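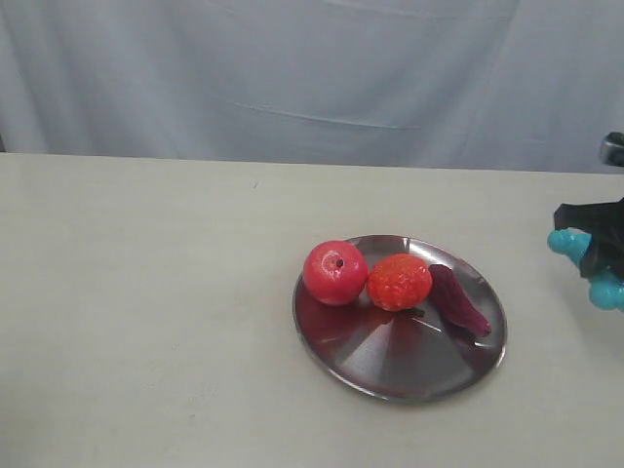

Toy apple, strawberry and eggplant on the steel plate, gripper waiting at right.

Comparing two grippers on a shiny plate

You have two grippers, one arm and an opinion about which gripper is better. The opinion is the part to put away first. I had mine for all of February and it cost me 261 trials, most of which I had to throw out over a controller setting I'd changed halfway through and not written down.

These are the steps we use now at Clernden. They assume the arm is already calibrated and both grippers have their own tool offset saved.

1. Set the table
Use a plain table and a plain backdrop. Put down one steel plate and three toy foods of different shapes. I like an apple, a strawberry and an eggplant: one round and slick, one bumpy, one long and awkward. Steel is a mean choice. It throws a red copy of the apple back at the camera, and a depth camera may decide the copy is worth picking up. If your real job involves only matte trays, use a matte tray and enjoy your life.

2. Mark the plate
Trace its rim on the table in pencil. Tape works until the fingers find the tape.

3. Pick a start pose
Park the gripper to the right of the plate with bare table between them. Save the pose under a name you'll recognize in a week. "start_new_2" is not that name.

4. Write down the settings
Closing speed, closing force or pressure, camera exposure, controller version. Tahira Tarar keeps hers on paper, and I made fun of this until February.

5. Run the soft fingers
Do 17 picks per toy, turning the toy a little each time. Score a pick only if the toy leaves the plate and stays up for 11 seconds. Nudging it onto the table counts as a miss, however graceful.

6. Swap and repeat
Fit the Vunden parallel jaw, load its offset, check the start pose by eye, then run the same picks in the same order. Do it the same day if you can. Daylight on steel moves, and so will your numbers.

7. Compare by toy
One overall score hides everything. Our soft fingers won easily on the strawberry and were hopeless at the thin end of the eggplant – the jaw was the reverse, and it shot the apple off the plate often enough that Raquel Patrício moved her coffee.

If the approach keeps coming in too high, check the offset before blaming the camera. If it comes in too low, hit stop, then check the offset.

The scoring sheet is in the Guerreiro folder, tab 56.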